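The claim concerned a path 312 yards long, between the sluice at Plirnanness and the back of the Hivanville allotments. Murali Mudaliar had the file for two years before he walked it.

The application stated that the public had used the route without permission and without interruption for at least the required period. It was supported by 149 user forms. Most of the forms gave the width as "wide enough." One gave it as the width of a cow.

Mudaliar started at the sluice with a measuring wheel and a copy of the estate plan. The plan showed a ditch on the north side, a hedge on the south and a double broken line between them. The ditch was there. The hedge had been replaced by posts, set at irregular intervals, with no wire. At 282 yards the double broken line bent west toward a barn that no longer stood, and the trodden line on the ground went straight on.

He wrote this down. Thirty yards was not much, but an order had to follow either the plan or the feet, and the evidence forms had been filled in by people who had never seen the plan.

Iwona Kaczorowski met him at the allotment gate. She had form 87 and had walked the route since she was six.

"Did it ever go round by the barn?" he asked.

"When there was a bull."

"In which years was there a bull?"

She thought about it. "It wasn't the same bull," she said.

He entered: alternative line used seasonally, livestock, dates uncertain. Then he asked whether anyone had ever locked the gate. She said her father had taken it off its hinges one November to mend it, and the hinges had rusted before he got round to putting it back. The gate was still leaning on the shed. Mudaliar measured it – three feet eleven inches – and noted that it could not have been locked in its present position.

The hearing was held in the room over the Pluneck reading room. The estate's case rested on a notice said to have been posted at the sluice, which would have broken the period of use. There was no photograph of the notice. There was a bill for the paint.

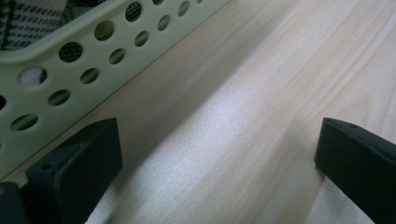
Thirumalai Nair said that he remembered a board at the sluice quite clearly, that it was green, and that it gave the depth of the water. He had read it most mornings and it had never told him to go home.

The estate asked for time to find a second witness. Mudaliar allowed until the end of the month and turned to the matter of the thirty yards. He laid the plan flat and drew both lines on the tracing, the straight one in ink and the one by the barn in pencil.

"Which is the path?" Kaczorowski asked.

"At present," he said, "the application is for the ink."

She looked at the pencil line for some time, then asked if she could fill in another form.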